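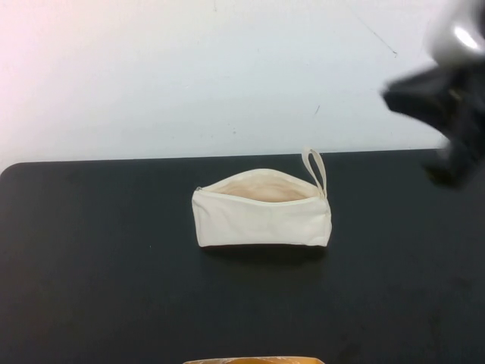

Ticket 2909: Midcombe away match missing from league table
Opened by: Deepika Varghese
Assigned to: Lihua Jia
Status: Resolved
December 27, 2025

Deepika: Hi! First, the new match pages are fantastic, our players love the goal timeline. One snag. We won 4-1 at Midcombe and the result shows on the fixtures page, but the table still has us on 16 matches played. Should be 17, and we'd go second!!

Lihua: Congrats on the win! I can see the score in the feed. Could you open the match in the club admin and tell me what it says next to "Competition"?

Deepika: It says "Friendly". Huh. It was definitely a league match, moved from August after the pitch flooded.

Lihua: Great, that's the clue I wanted. Rescheduled matches get a new match number (yours went from 201 to 982) and the new one loses its competition setting. I've switched it to League and started a table rebuild.

Deepika: Refreshed, still 16.

Lihua: My fault, the rebuild was stuck behind another job. Running again now.

Deepika: There it is, 17 played and second place! Goal difference is right too. Daryna Ostapchuk's hat trick is in the scorers list as well, she'll be thrilled.

Lihua: Love it! I've passed the rescheduling bug to Anitha Naidu. Until it's fixed, check "Competition" on any match you move.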